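Pidwood door and window listings - readme

Last updated May 30, 2025 by Morven Dow. Questions to Kobe Verbeke.

What it is: 1,484 rows, one per door or window, typed up from the old Rutimbridge order books. Timber and aluminium only. No uPVC yet - Raluca Ghiță has those and they're in a seperate file.

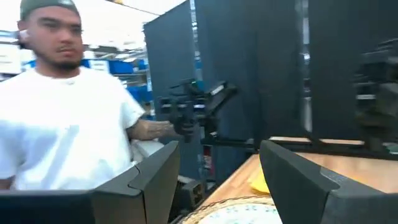 Columns: order_no, type (casement, awning, sash, bifold, door), width_mm, height_mm, glazing, hinge_side, colour, finish, notes. Sizes are the frame, not the opening. Hinge side is as seen from outside. 234 rows have no hinge side, leave them blank, don't guess.

Colour names are a mess. The same paint went by different names in different years. Dougal Yule's list is in colours.csv, use that one.
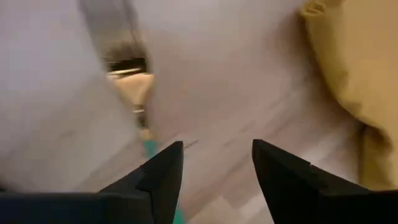 Finish is the column to be careful with. "Oiled" and "stained" got mixed up in the Tilladum orders and we've only fixed 50 of them. Grain is not recorded anywhere, so a pale greyish one with a wood-like grain, like the surface under the mustard-tan fabric, would just go in as "light". Anything more goes in notes.

Known problems:
- 7 duplicate order numbers, all Halilović jobs, both copies kept
- some heights typed in cm, look for anything under 300
- glazing "dbl" and "double" are teh same thing

Next update in December, Ruaridh Moncrieff is doing the sash windows again from scratch. Free to use inside the trade, please dont repost the notes column.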